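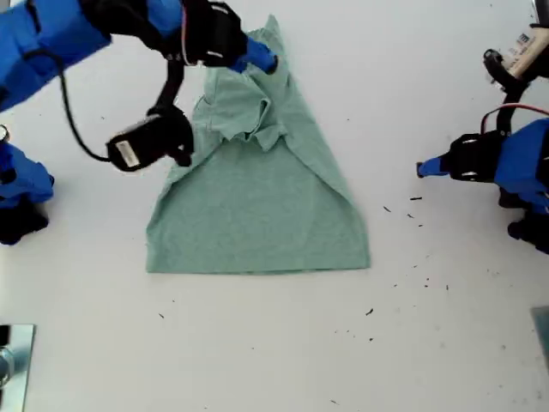 How Cotton Becomes Cloth

Search this site Search Clear

Cotton is a plant fibre. It grows around the seeds of a shrub that needs a long, warm season. In Australia most cotton is planted in spring and picked in autumn.

The boll

After a cotton flower drops its petals, a green pod called a boll is left on the stem. Inside it, fibres grow from the outer coat of each seed. Every fibre is a single cell, shaped like a very thin tube. When the boll is ripe it splits open, the fibres dry out, and each tube collapses into a flat, twisted ribbon. The twist matters later, as it helps the fibres grip one another.

Ginning

Picked cotton still has seeds in it. A machine called a gin pulls the fibre away from the seed. The clean fibre is called lint. It is pressed into bales and sent to a spinning mill. The seed is kept and can be crushed for oil or fed to cattle.

Carding and spinning

Lint arrives at the mill in tangled clumps. Carding machines comb it with fine wire teeth until most of the fibres point the same way. The result is a soft, loose rope called a sliver (say "sly-ver"). A sliver has almost no strength. You could pull it apart with two fingers.

Spinning makes the sliver thinner and twists it. Twist presses the fibres together, and the friction between them stops them sliding. The product is yarn. More twist gives a firmer yarn, up to a limit. Past that limit the yarn kinks and becomes harder to use.

Knitting or weaving

There are two common ways to turn yarn into cloth.

Woven cloth has two sets of yarns that cross at right angles. The lengthwise yarns are the warp and the crosswise yarns are the weft. Bedsheets and jeans are woven.

Knitted cloth is made of loops, each pulled through the one before it. Loops can change shape, so knitted cloth stretches. Most T-shirts are knitted, in a pattern called single jersey. If you look at single jersey with a magnifying glass, you will find small V shapes on the outside and curved bars on the inside.

Colour

Dye can be added to the fibre, the yarn or the finished cloth. If fibres of different shades are mixed before spinning, the cloth has a flecked colour called heather or marle.

Try it: make yarn

You will need a cotton ball and a ruler.

1. Pull the cotton ball gently until it is 20 cm long.
2. Hold one end still and roll the other between your fingers, always in the same direction.
3. Keep rolling for 45 seconds.
4. Pull on both ends. Compare this with an untwisted piece of the same length.

Written by Jin-sol Na for the Drirkdale Junior Science pages

Last updated: December 27, 2021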